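Okell Soft Goods Repair: Frequently Asked Questions

Updated Mar 22, 2023

What do you fix?
Stuffed toys, mostly. Bears, rabbits, the occasional item of plush food. We also do throw pillows if they ask nicely.

How long does it take?
Most repairs leave the shop in 17 days. August is slower, when every family comes home from vacation with something the dog got to first.

Can I wash it before I send it?
Please do, on cold, in a pillowcase. Skip the dryer. Heat mats the fuzz, and we can't un-mat fuzz. We have tried.

What if it's a weird shape?
Bears are easy. Bottles, bananas and slices of pizza have seams in places a bear never dreamed of, so we may ask for a few extra photos before giving you a price.
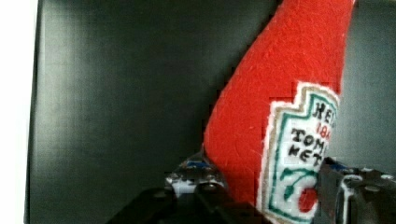
Plush ketchup bottle, red, with a white label.

Do you match fabric?
We keep 1,000 swatches in drawers and will mail you up to 4 to compare at home. Red is the hard one. There are more reds than you'd think, and your child knows all of them.

Will it look new?
No. It will look like itself with fewer holes. If you want new, stores have plenty.

Can you add a Firkemow squeaker?
Yes, but talk to the other adults in the house first. Once it's sewn in, taking it out is billed as a second repair.

Do you ship to the Skondix pickup lockers?
Yes, if the toy fits. Giraffes usually don't.

My kid can't sleep without it. Is there a rush service?
There is, and it costs double. Call before noon and we'll tell you whether the rush bench has room that week.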